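프로드니스(Prodness) 이웃살이 소식지 / 연구 읽기 코너

같은 밥상에 앉아 본 사람들 — 종교 단체 봉사와 난민 인식, 새 보고서 나옴

마감이 코앞이라 짧게 씁니다. 지난 호에 예고했던 그 보고서, 드디어 나왔습니다. 울로브(Ulov) 연구소에서 6월에 조사 마치고 이번에 정리본을 돌렸어요. 제목이 길어서 줄이면 '신앙 공동체의 정착 지원 활동과 난민에 대한 태도'. 저자는 호드리구 카르도주(Rodrigo Cardoso) 연구원. 본문은 영어고 요약본만 우리말로 있습니다. 요약본 번역이 좀 딱딱해요. 감안하고 보세요.

핵심만 먼저. 교회나 성당, 절에서 하는 정착 지원 활동에 직접 나가 본 사람이, 같은 공동체에 다니지만 나가 본 적 없는 사람보다 난민 수용에 우호적으로 답했다는 겁니다. 여기까지는 뭐 다들 짐작하신 대로. 근데 후원금만 낸 사람은 안 나가 본 사람하고 차이가 거의 없었다고 해요. 저는 이 부분에서 좀 멈칫했습니다. 우리 회원 중에도 자동이체만 걸어 두신 분 많잖아요. 저도 작년까지 그랬고.

조사 대상은 1,000명. 프릴린(Prilline) 시와 그 주변에 있는 신앙 공동체 26곳에서 모았습니다. 설문은 2회. 활동 시작 전에 한 번, 끝나고 한 번. 같은 사람한테 두 번 물은 거라 원래 우호적인 사람이 봉사하러 나간 거 아니냐, 하는 질문에 어느 정도는 답이 됩니다. 어느 정도는요. 완전히는 아니고. 연구소에서도 한계 부분에 그렇게 써 놨습니다. 자원해서 나간 사람들이지 제비뽑기로 보낸 게 아니니까.

질문 문항도 잠깐. '우리 동네에 난민 가정이 이사 온다면'으로 시작하는 것들이 있고, '정부가 난민 인정 절차를'로 시작하는 제도 쪽 문항이 따로 있습니다. 동네 문항은 많이 움직였고 제도 문항은 조금 움직였대요. 옆집에 오는 건 괜찮은데 법을 바꾸는 건 또 다른 얘기라는 건지. 연구소 해석은 조심스럽습니다. 사람을 만나면 사람에 대한 생각이 먼저 바뀌고 정책에 대한 생각은 천천히 따라온다, 대략 이런 취지.

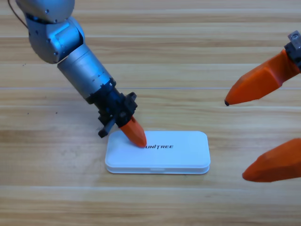

교파별 차이는 크지 않았다고 합니다. 이것도 의외. 저는 보수적인 교회 쪽에서 변화폭이 작을 줄 알았는데, 출발점이 낮았던 만큼 오히려 더 많이 움직인 곳도 있었다네요. 다만 공동체 하나하나로 쪼개면 인원이 적어서 너무 크게 읽지는 말라고 각주에 붙어 있습니다. 각주까지 읽는 분 계실지 모르겠지만 이번 건 각주가 재밋습니다.

활동 종류별로도 나눠 봤어요. 물품 나눔, 언어 교실, 병원이나 관공서 동행, 식사 모임. 이 중에 동행이랑 식사 모임이 제일 차이가 컸고 물품 나눔이 제일 작았습니다. 물품은 상자만 옮기고 끝나는 경우가 많아서 그런 듯하다는 설명. 저희 물품팀 여러분 섭섭해하지 마시고요. 겨울 이불은 이불대로 꼭 필요한 일입니다. 그래도 나눔 날에 차 한 잔 같이 마시는 시간이라도 넣어 보면 어떨까 싶긴 해요. 이건 제 의견.

인터뷰도 실려 있습니다. 이름은 다 가렸고. 파월(Powell) 동네 성당에서 언어 교실 도왔다는 분 말이 기억에 남네요. "제가 가르치러 간 줄 알았는데 첫 달에는 제가 더 많이 틀렸어요. 그 집 아이 이름을 계속 잘못 불렀거든요." 그 뒤로 수업 시작할 때마다 서로 이름부터 부르게 됐다고. 별거 아닌 얘긴데 우리 교실에서도 해 볼 만하죠.

불편한 대목도 있어서 옮깁니다. 활동이 중간에 흐지부지된 공동체에서는 태도가 오히려 나빠진 경우가 있었어요. 담당자가 바뀌거나 통역이 안 구해져서 약속이 자꾸 깨진 곳들. 봉사자도 지치고 가정 쪽도 지치고. 카르도주 연구원은 맺음말에 "접촉의 횟수보다 접촉이 놓인 조건을 먼저 보아야 한다"고 적었습니다. 딱딱한 문장이지만 맞는 말. 우리도 작년에 동행팀 일정 펑크 난 거 몇 번 있었죠. 찔리는 분 저 포함해서 여럿일 겁니다.

비판도 벌써 나왔습니다. 종교 없는 사람은 조사에 없다는 것. 지역이 한 군데라는 것. 그리고 정작 난민 당사자에게는 묻지 않았다는 것. 마지막 지적이 제일 뼈아프다고 봅니다. 도와준 쪽 마음이 얼마나 바뀌었나만 재고, 도움받은 쪽이 그걸 어떻게 느꼈는지는 빈칸이에요. 연구소에서는 후속 조사에 넣겠다고 하는데 일정은 아직 미정.

우리 모임에서는 어떻게 할 거냐. 일단 읽기 모임에서 이 보고서를 2회에 나눠 봅니다. 첫 회는 요약본 전체하고 활동 종류별 부분, 둘째 회는 인터뷰하고 한계 부분. 영어 본문 읽으실 분은 따로 말씀 주세요, 파일 보내드릴게요. 첫 회 발제는 제가 하고 둘째 회는 아직 비어 있습니다. 하실 분? 발제라고 해 봐야 한 장 정리면 됩니다. 부담 갖지 마시고.

장소는 늘 쓰던 아래층 작은방. 시간은 저녁 7시. 날짜는 신청하신 분들 일정 모아서 문자로 돌리겠습니다. 아이 데려오셔도 되는데 미리만 알려 주세요. 간식은 각자 조금씩. 지난번처럼 귤만 잔뜩 쌓이는 일 없게 신청할 때 뭐 가져올지도 같이 적어 주시면 좋겟습니다.

신청 마감은 31/08/2024. 이 소식지 메일에 그냥 답장하시면 됩니다. 이름, 되는 요일, 간식. 세 가지만요.

참, 동행팀에서 운전 가능하신 분 계속 찾고 있습니다. 낮 시간 되시는 분이 특히 귀해요. 한 달에 한 번도 괜찮고, 처음 나가실 때는 하던 분이 같이 탑니다. 통역은 따로 붙으니까 외국어 못하셔도 돼요. 관심 있으시면 같은 메일로.

다음 호에는 언어 교실 새 교재 얘기랑 물품 창고 정리 소식 들어갑니다. 원고 주실 분들 제발 늦지 않게 부탁드려요.

편집 담당 드림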